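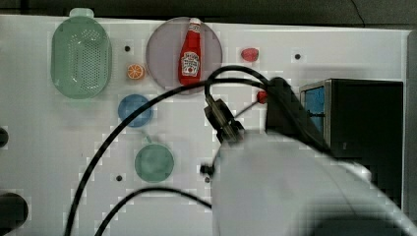 A green colander full of little holes, and a red ketchup bottle on a round plate.

What Is Printmaking?

Have you ever stepped in a puddle and then left a footprint on the sidewalk? Then you have already made a print! Your shoe was the printing block, the water was the ink, and the sidewalk was the paper.

Artists have been making prints for a very long time, and they still love it today. A painter makes one picture. A printmaker makes something that can press out the same picture again and again – four times, or 1,000 times if their arms don't get tired!

How does it work?

One of the oldest ways is called relief printing. The artist draws on a flat block of wood or soft rubber and carves away the parts that should stay blank. Next comes the fun bit, rolling sticky ink over whatever is left standing up. Paper goes on top, and the artist rubs it all over with a spoon. Then you peel the paper back very, very slowly (this is the best moment of all) and there's your picture!

But wait, it's backward! A print always comes out as a mirror image. If you carve your name the normal way, it will print the wrong way around. Printmaker Juniper Benavides once carved a huge poster for the Lingate summer fair and forgot to flip one letter. She had to carve the whole block over again, and it took her most of July.

What are those tiny numbers?

Look closely at the bottom of an art print and you may find something like 4/667 written in pencil. It looks like a fraction from math class. It means the artist made 667 prints altogether, and this one is number four. The whole group is called an edition.

Try it yourself!

You will need a clean foam tray, a dull pencil, washable paint, a small roller and paper. Ask a grown-up before you start.

Press your drawing into the foam with the pencil. Push hard enough to leave a groove, but don't poke through. Roll on a thin coat of paint, lay your paper on top and rub gently. Now peel!

Too much paint will fill up your lines, so use less than you think you need. If the first one looks blotchy, make another. Even grown-up artists throw out their first few tries.

Words to know

Block: the carved piece that holds the picture.
Brayer: a small roller for spreading ink.
Edition: all the prints made from one block.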